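Neighbourhood News – October
Prillavbridge Community Newsletter

Why I stopped throwing out my old baking pans

Posted by Umut Güler
22 comments · 717 shares

When I moved to Prillavbridge, I had two suitcases and no kitchen things at all. My neighbour Isla Cruickshank gave me three metal baking pans from her garage. They were dark with old grease and the bottoms were full of scratches. I thanked her, and in my heart I decided to throw them out as soon as I had my first pay.

I still have all three. In my family my father did the baking, and he bought a new pan every year before the holidays. For him a pan with marks was a pan with shame. So it took me a long time to learn that most marks on metal do no harm to the bread.

The first thing I learned is to ask what kind of pan it is. If it is plain steel or aluminium with no coating, you can scrub it and keep it for many years. If it has a non-stick coating and the coating is coming off in flakes, then please let it go. Nigel Fothergill, who taught the evening baking course at the Bhat Street hall last winter, told us to pass a fingernail over the bottom. If small pieces lift, the pan is finished.

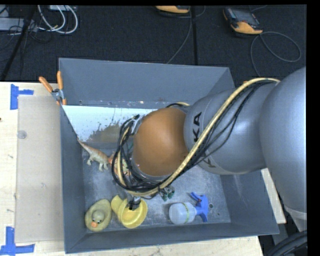 For burned grease I use baking soda and a little warm water, mixed until it is like toothpaste. I spread it on the pan in the evening and leave it until the morning, then I rub with a soft sponge. The brown colour goes away little by little, maybe after two or three nights. What stays are the pale scratches and the cloudy marks, the same as on the floor of the grey metal bin in the photo, and these I leave alone. I tried once to polish them out with steel wool and I only made a hundred new ones. With aluminium, rinse the paste off well and dry the pan at once with a towel, or it will become dull.

Rust is a different matter. My friend Recep Gökçe keeps his pans in a shed, and every spring he finds orange spots in the corners. He rubs them with half a potato and coarse salt, which I did not believe until I tried it. After this he washes the pan, dries it in a low oven and wipes it with a thin coat of oil. The coat must be very thin. My first time I used too much and the pan was sticky for weeks – even the paper would not come off.

For bread I like a dark old pan more than a new one, as the crust gets more colour. For cookies it can be too much. I turn the oven down a little and look at them two minutes early. Volkan Ateş asked me last month if he can use the same pan for fish and for cake. You can, but wash it twice, and do the cake first if you have the choice.

If you have pans you don't want, Isla is again collecting them for new families. You can leave them in the box by her side door in the evening, after six. Lids are welcome too, even without the pot.

Share this · 22 comments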